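Haberkorn open day, notes before I forget it all

Writing this on the train back, so excuse the state of it. Got in a little after 11, which was already too late for the first tour, and ended up tagging onto the second one with a group from a toy store in Andier. Good luck for me as it happened, they asked much better questions than I would have.

For anyone who doesn't know the name: Haberkorn makes plush. Rabbits mostly, some bears, a goose that I've never seen in an actual store. Old brick building behind the rail yard, new hall stuck on the back. Parking is terrible. Take the bus, get off at the swimming pool, walk back.

Waltraud Ruppert did our tour. She has been in the cutting room a very long time and runs the place by raised eyebrow as far as I could tell. No nonsense. Coats on hooks, hair tied back, off we go.

Cutting room first. Rolls of pile fabric up to the ceiling, all on their sides on racks. You want to touch everything. You are allowed to touch exactly one roll, by the door, which by the afternoon must be bald. Main thing I learned in there is that the fur has a direction. Lay a pattern piece the wrong way round and the bunny's leg strokes upward while the rest of him strokes down, and people notice even if they can't say what's bothering them. Waltraud passed around a reject with one arm cut backward. Felt completely wrong, like petting a cat from the tail end. The Andier people were delighted and wanted to buy it. Not for sale.

Cut in stacks for the short pile, singly for the long shaggy stuff. She cuts the backing only, from behind, with the tip of the blade, so the hairs don't get chopped off along the edge. I've been doing this wrong at home for years. Explains the bald seams.

Then sewing. Loud, warm, radio on. Everything sewn inside out of course so what you see on the tables is a lot of flat limp shapes with no faces, ears in one tray, bellies in another. Ears are two fabrics, pile on the outside and a smooth pink for the lining, and the lining is cut a hair smaller so the ear curls in on itself a bit. Never would of guessed. Whether an ear stands or flops is mostly down to how it's pleated at the base before it goes into the head seam. No wire, no card. Svenja Kramer was on that station and let us try a pleat. Mine went in crooked. She unpicked it without a word and did it again in one go.

Eyes go in before the stuffing, on a washer from the inside. There's a pull tester in the corner for these and a long conversation about lashes I only half followed, because somebody asked whether they count as a separate part and apparently that is a sore subject. Noses are the same, set from the inside. One of the kids on the tour asked if it hurts. Waltraud said no.

Stuffing I was looking forward to and it was a bit short, we were running behind. A big drum of fiber, a nozzle, a foot pedal. Body goes on the nozzle like a sock. Seconds. Then it gets finished by hand with a stick, cheeks and paws and the neck especially. If the neck is under filled the head lolls after a month of being carried around by it. Sơn Lương told us they open a few out of each batch and weigh the fill, and that the goose is the worst one for it, all that neck. Batches are 500. He had strong feelings about the goose.

Closing seam is up the back, by hand, ladder stitch. Then brushing. This is the part that surprised me most, they come off the table looking like they slept badly, seams all showing, fur trapped in the stitching. A wire brush and a bit of steam and the seams just go. I watched the same bear for a whole minute and lost the seam while looking right at it.

New hall after that, where the finished ones are. Bright, white tabletops, much quieter. The lavender bunny is the one everyone goes for and I get it.

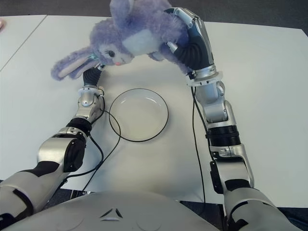
Color sits somewhere between purple and blue depending where you stand, and the Andier lot spent a good while arguing over which word to put on a shelf label. They went with lavender in the end, same as everybody. White chest, creamy muzzle, little pink nose. Shaggier than I'd choose for a small child but Waltraud says it brushes out fine if you let it dry all the way first. Cold wash, pillow case, no dryer. She said no dryer three times.

Coffee and cake in the old canteen, 2 kinds, the plum was gone by the time we got there. Maximiliano Villalobos was running the mending table in the corner where you could bring your own. Long line. A man ahead of me had a dog with no stuffing left in any of its legs and would not leave it overnight, so he sat and waited. I'd brought my sister's old Flurby with the split side seam, fixed in the time it took to drink a coffee. He used a curved needle. Going to order some.

Factory shop is cash only!! Wish that had been on the flyer. Seconds bin is by the exit, 7 each, mostly wonky ears. I came home with one bear and a bag of offcuts, and should have got two bags.

Next one is in May. Get there for the first tour, and eat before you go in.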